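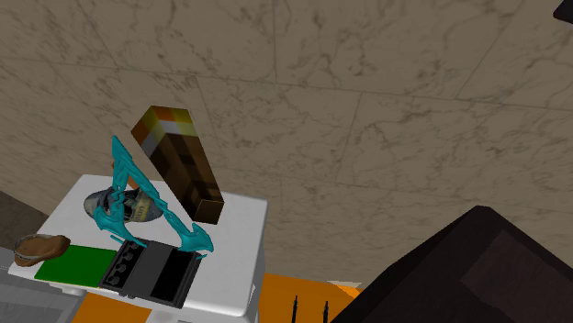 Folwood students teach a simulated robot to clear a table, mostly

June 17, 2018

The Folwood robotics club held its end-of-term showcase in the school library, where four teams tried to get a simulated robot arm to tidy a simulated table. No real tables were harmed. One real chair was, but that was a parent leaning back.

The club switched to simulation this spring after pricing an actual arm and having a short, quiet meeting about it. Members now build their own rooms on the library computers, fill them with whatever 3D models they can find, and write the code that picks things up. Taste is not graded. This term's rooms ran to marble, orange flooring and a sneaker on the furniture, which club adviser Märta Hovland described as "a fair picture of how teenagers live."

Rules for the showcase were simple. Each team got eight minutes and as many restarts as its pride allowed. A pickup counted if the arm lifted an item and kept hold of it for three seconds. Throwing the item did not count, a point the judges had to make twice. 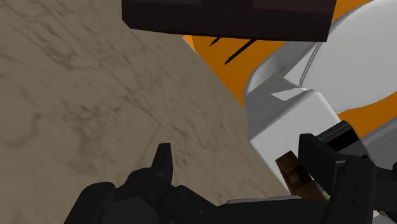 Team Zurorell went first and spent most of its time on the approach. Its code brought the hand in slowly, stopped, reconsidered, and backed away again, a bit like someone reaching for the last slice of pizza at a work lunch. The team still logged two pickups before the clock ran out and received warm applause, some of it from people who had been checking their phones.

Team Viklund chose speed. Its arm reached its target well ahead of anyone else's and went straight through the tabletop, a problem the team traced to a collision setting that had been switched off "to make testing easier." Testing had been very easy.

The top score went to Team Ganden, with three pickups and only one restart. Edvin Wallin, a sophomore who wrote most of the team's grasping code, said the trick was closing the fingers later than felt natural. He also said he had slept badly and would like to go home.

Hovland said the club plans to run a short workshop in July for students who want to learn the software before fall. No experience is needed, though she asks that anyone bringing their own 3D models check the scale first. Last term somebody loaded a teapot the size of the building, and it took most of a meeting to find the robot.

Sign-up sheets are at the library front desk, next to the chair.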